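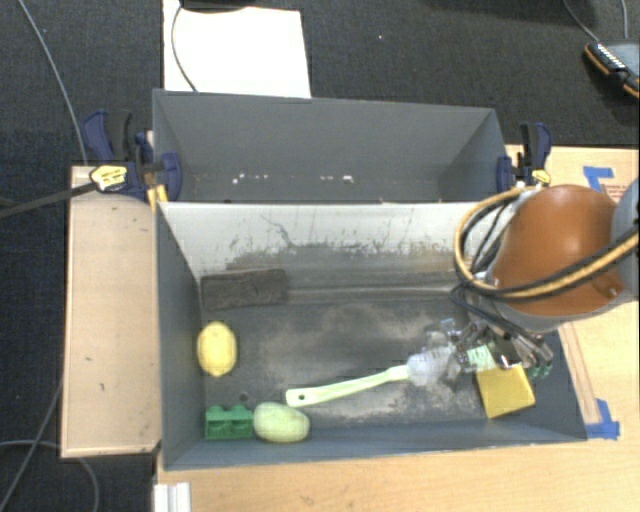 # Preguntas frecuentes sobre las cajas grises

Escribo estas respuestas para las personas que usan las cajas del almacén de Preddale. El español no es mi lengua materna, así que pido disculpas por alguna frase un poco rígida.

## ¿Qué se puede poner en una caja?

Objetos sueltos de tamaño pequeño: un cepillo de fregar, una esponja, un ladrillo de juguete, un limón. Se permite mezclar cosas de cocina con juguetes, siempre que todo quede en el fondo y no apilado.

## ¿La fruta también?

Sí, pero solo durante el día. A las 19 horas la fruta se saca y se guarda aparte. Si una pieza está blanda o rota, no debe entrar en la caja.

## ¿Por qué hay dos cajas, una detrás de otra?

Las cosas pasan de una a la otra. La caja de atrás puede tener pequeñas motas blancas y aun así se considera vacía. Cuando las motas son muchas, se pasa un paño húmedo.

## El fondo tiene manchas claras y la pared está gastada. ¿Hay que cambiar la caja?

No es necesario. Las zonas rozadas y los arañazos finos vienen con el uso. Una marca oscura con ramas, parecida a una grieta, merece más atención: toque la pared con el dedo por los dos lados. Si nota que cede, lleve la caja al estante Rila y tome otra.

## ¿Puedo pintar la pared de nuevo?

Preferimos que no. En noviembre pintamos dos cajas y la pintura se levantó en pocas semanas.

## ¿Cómo se lavan el cepillo y la esponja?

Con agua templada y jabón neutro. El cepillo se cuelga por el agujero del mango hasta que las cerdas estén secas. La esponja se escurre bien y se deja de canto. No los devuelva mojados a la caja.

## ¿Cuántos objetos caben?

Recomendamos un máximo de ocho. Con más, los objetos redondos empiezan a quedar debajo de los otros y es difícil encontrarlos.

## ¿Dónde pido una caja nueva?

En el armario Flemel hay hojas de pedido. Escriba el número de la caja vieja y el motivo del cambio. Las hojas sin motivo se devuelven.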